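Projects > Saludo > Working papers > Section 3

3. Building and Using the Hand-Held Grippers

3.1 Setting

All of the work in this paper was done at home. The grippers were put together and adjusted on a kitchen table in Linwood, and the garment work was done on beds, because people fold clothes on beds and because a bed was the largest soft surface any of us had. Figure 2 shows a knit sweater on a ribbed bedspread with the gripper in front of it.
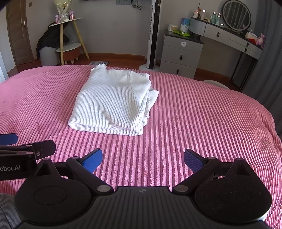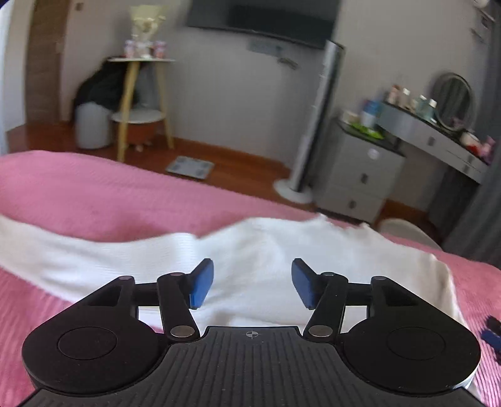 Figure 2. White ribbed sweater on the bed, folded (first panel) and spread out (second panel). The blue finger pads are open in both.

3.2 Finger pads

The pads took more of our time than any other part of the build. A pad has to hold one layer of cloth without picking up the layer under it, and it has to let go without dragging the cloth out of place. We began with smooth pads. They held cotton shirts well enough but slid on ribbed knits, especially when the ribs ran in the same direction as the pull. A textured pad fixed most of the sliding. It also caught on loose yarn, and we went back and forth on the depth of the texture before settling on a shallow one.

Each pad is glued to a stiff backing. Our first glue let go at the corners after a long evening of use. The second one, a flexible contact adhesive, has held since January. We check the corners before every session and replace a pad when one starts to lift. A lifted corner is hard to see but easy to feel with a fingernail.

3.3 Linkage and play

The two fingers are driven through a linkage so that they close evenly on the center line. Any play in the pivots shows up at the fingertips, where it is large enough to miss the edge of a sleeve. We tightened the pivots until the fingers stopped moving freely, then backed off by a quarter turn. This was done by hand and by feel. Two people doing the same adjustment did not always end up in the same place, so one person (Bañuelos) did all of them for the results reported here.

Dust and lint are a constant problem with knits. Fibers work their way into the pivots and the closing motion gets stiff. A soft brush is enough to clean them out. We tried a light oil once and do not recommend it near white clothing.

3.4 Folding procedure

The operator holds one gripper in each hand. A trial starts with the sweater laid out flat with its front down. The operator brings one sleeve across the back, then the other, straightens both, and folds the hem up toward the shoulders. The operator may regrasp as often as needed. Touching the cloth with a bare hand ends the trial, and it is marked as failed.

We recorded 400 trials in this way. The operators were Tomić and Enriquez, both of whom had practiced for 2 hours beforehand. Neither had used a hand-held gripper before joining the project. A trial was also marked as failed if the sweater was not folded within 5 minutes, a limit we set after watching early attempts in which the operator kept redoing the same sleeve.

3.5 What went wrong most often

Sleeves were the main source of failure. A long ribbed sleeve stretches when it is lifted from the cuff and springs back when it is released, so it lands short of where the operator put it. Lifting from the middle of the sleeve helped, at the cost of a second grasp to straighten the cuff. Ruffled edges were the next problem. The fingers tended to close on several layers at once, and the operator could not always tell until the lift had begun.

The bed itself mattered more than we expected. A soft mattress gives way under the fingertips, which makes it easier to get under an edge but harder to press a fold flat. Corduroy bedding grips a knit and keeps it from sliding. On a smooth sheet the whole sweater moved with the first pull. We did not correct for bedding in the tables in Section 4, and readers should keep this in mind when comparing homes.

Comments

Willy Van den Broek: Did you try the pads on denim? Mine are close to yours in texture and they slip on anything stiff.

Azucena Bañuelos: Only a few times. Thin denim was fine, a waistband was not. The fingers don't open far enough for the seam plus the button.

Araceli Nieto: Which way do you turn the texture on the pad, along the finger or across it? Section 3.2 doesn't say.

Senad Tomić: Across. I'll add it to the next version.

Contact: the Saludo project, Linwood | © Saludo project, 2021-07-30 | Back to top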